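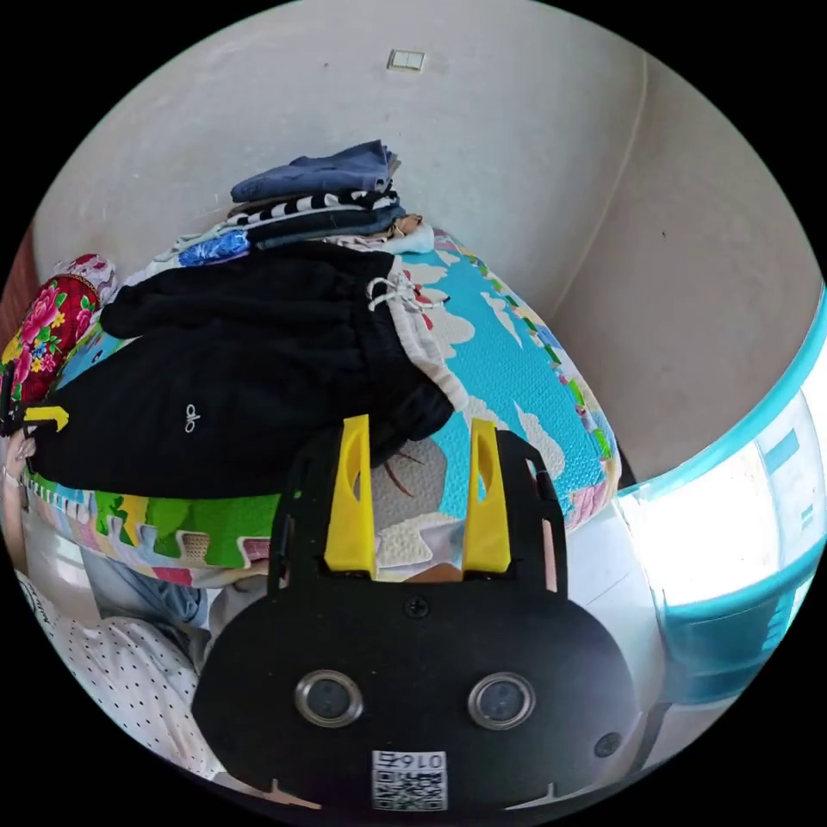 Hilo de Keith Garside
Diciembre, 21:40
Imprimir | Enviar por correo

1/ Llevo dos inviernos durmiendo en Inskip, en una casa sin calefacción en el piso de arriba. Dejo aquí lo que he aprendido sobre dormir sin pasar frío.

2/ Lo primero fue el colchón. El frío me entraba por debajo. Puse una manta de lana vieja entre el colchón y la sábana bajera y noté el cambio la primera noche.

3/ El edredón lo compré en Tutport, rebajado, por 100. Es de plumón y pesa poco. El anterior era sintético y a los tres lavados tenía bultos.

4/ Sábanas: franela de noviembre a marzo. Las de Histex me han salido buenas, aunque sueltan pelusa los primeros lavados. Lavadlas aparte.

5/ Ventilo diez minutos por la mañana con la cama abierta. Antes la hacía nada más levantarme y en enero salió moho en la pared del cabecero.

6/ La bolsa de agua caliente va a los pies media hora antes de acostarse. No la lleno del todo.

7/ En Flundwood me pidieron 248 por un calientacamas de dos plazas. No lo compré. Si alguien tiene uno, que me diga cuánto gasta.

Comentarios

marisa_t: Lo de la manta debajo lo hacía mi abuela. Funciona.

pedro.lz: ¿El plumón lo lavas en casa?

Keith Garside: No, lo llevo a la lavandería una vez al año.

olmo77: Yo tengo calientacamas y lo apago al acostarme. En la factura casi no lo noto.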